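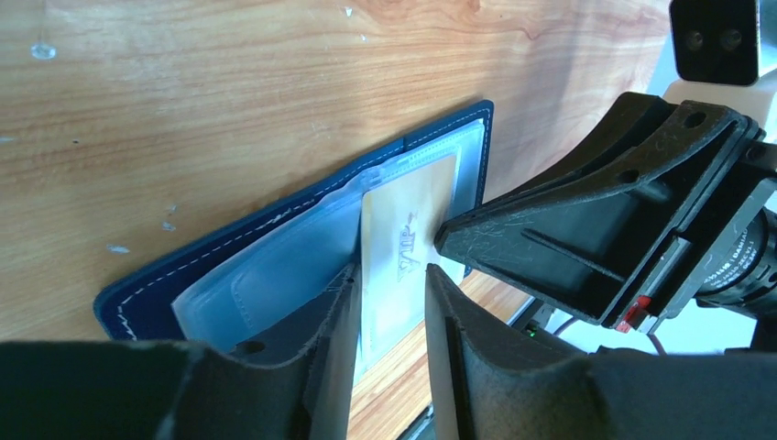 Page last changed: 31 Jan 2022

3.2 Card holders

The second item studied was a navy blue leather card holder with white contrast stitching and frosted plastic sleeves. The pale yellow card used with it is embossed "VIP", and the raised letters add thickness that a flat card does not have. Parveen Begum measured sleeve width at 90 mm on the Udura holder and 100 mm on the Provby. Both were loaded and emptied 13 times. Wear at the sleeve seams was recorded after each round and is listed in Appendix B. Testing of the Brukum holder is planned for June.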